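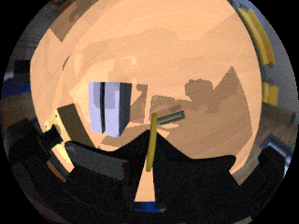

Simulated wrist view, fisheye model on, gripper over the blocks.

Fisheye wrist camera in sim: block poses drift toward the rim
November 17, 2019
Posted by Graltitero

I render a wrist view in simulation and run a pose estimator on the blocks. Near the middle of the view the poses are fine. Farther out they are off by up to 9 mm, always outward. The tabletop edges come out curved, as I expected from the lens model. The estimator was trained on 300 pinhole renders. Do I retrain, or undistort first? Shadows from the gripper also get picked up as blocks now and then.

Drokix
Undistort first. Check that both ends use the same lens model. I had the renderer on equidistant and the solver on a polynomial fit, and my error grew with radius just like yours. Also mask the black corners and the gripper before detection. The gripper mask has to follow the finger opening, so render it from the joint state every frame.

Nuttall
just retrain with more data, worked for me

Filance
Drokix is right about the lens model. For the shadows, randomize the light position in training. I used 40 positions and most of the false blocks went away. Very dark faces on real blocks still get missed sometimes.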